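Block and bin

Block and bin is a tabletop activity in which one or more plain cubes are picked up from a flat surface and put into an open container. It is found in preschools, home play, occupational therapy and some kinds of workplace training. The name is used both for the activity and for the small kit it needs: a table, a bin and at least one block. In some regions it is known as pick and drop or, where the bin has a lid with a hole in it, as posting.

Equipment

The block is normally a cube with no letters, numbers or pictures on it. Wooden cubes are the oldest type and are still common in schools. Plastic and foam cubes are cheaper, and foam is preferred where noise is a concern. A matte finish is easier to grip than a gloss one and shows fewer reflections under ceiling lights. Strong single colours are usual, with blue, red, yellow and green sold in most sets.

The bin is a shallow, open-topped tray or box, square or rectangular. Its walls are generally a little higher than the block, so that a cube dropped from a short height stays in. Deep bins are avoided in children's rooms, as small children tend to lean over them. White, grey and clear bins are the most widely used -- coloured bins are kept for sorting versions, in which each block goes to the bin that matches it.

The surface is a table or bench top, most often pale and plain. A white top gives good contrast with nearly any block and makes stray crumbs and thread easy to spot. It also shows glare. Under a bright lamp or beside a window, part of a white top can look washed out while the edges stay greyish, and matte laminates were brought in partly to deal with this. The Brunent top, made in Tindport, has a fine-grained finish that became common in local kindergartens.

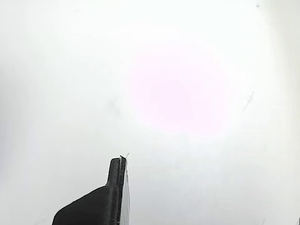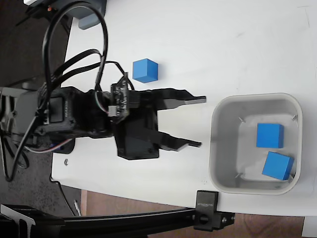 White surfaces. In the second picture a blue cube is on the tabletop and a white square bin stands farther to the right.

Layout

There is no fixed layout. In the simplest form the block is placed within easy reach and the bin is set to one side of it, on the same surface. Moving the bin farther away makes the activity longer without making it harder, while moving the block to the far side of the table changes the reach and the angle of the grip. Tables are commonly kept clear of anything else that could be knocked. Where the table is narrow, the bin is kept back from the edge.

In group settings, positions are sometimes marked with tape. Ineke Van Rooij, whose handbook for early childhood staff is still used in the Sutherland district, advised against marks for children under five. She held that they soon aimed for the tape and stopped looking at the block. The handbook gives 20 starting positions, drawn as a grid, and suggests that the bin stay put for a whole session.

Variations

Sorting is the most common variation and uses several blocks and two or more bins. In stacking, the blocks are built into a tower before being put away. Timed versions count how many blocks are moved in a set period, and are used with adults recovering hand strength. A quieter version, popular at pack-up time, has each child carry one block to the bin and then sit down.

The Skurko set, first sold through school suppliers, contains 67 cubes and a single square bin. Kamran Hashemi, who revised the set's instruction booklet, added a one-block version for beginners. A larger edition of some 400 cubes was made for libraries and community halls -- it was heavy to carry and was dropped from the catalogue after a few years.

Care and storage

Plastic blocks and bins are washed in warm soapy water and air dried. Wooden blocks are wiped with a damp cloth and not soaked, as soaking raises the grain and lifts the paint. Foam cubes pick up lint and bits of tape and wear out first at the corners.

White tops mark easily. Pencil and crayon come off with a mild cleaner, but felt pen may leave a faint tint, particularly on older laminate. Abrasive pads dull the finish and leave patches that catch dirt.

Sets are generally stored in their own bin, with the blocks inside and a cloth or lid over the top. Cubes small enough to fit in a child's mouth are kept on a high shelf in rooms used by toddlers.

See also

Shape sorter
Stacking blocks
Posting box
Play table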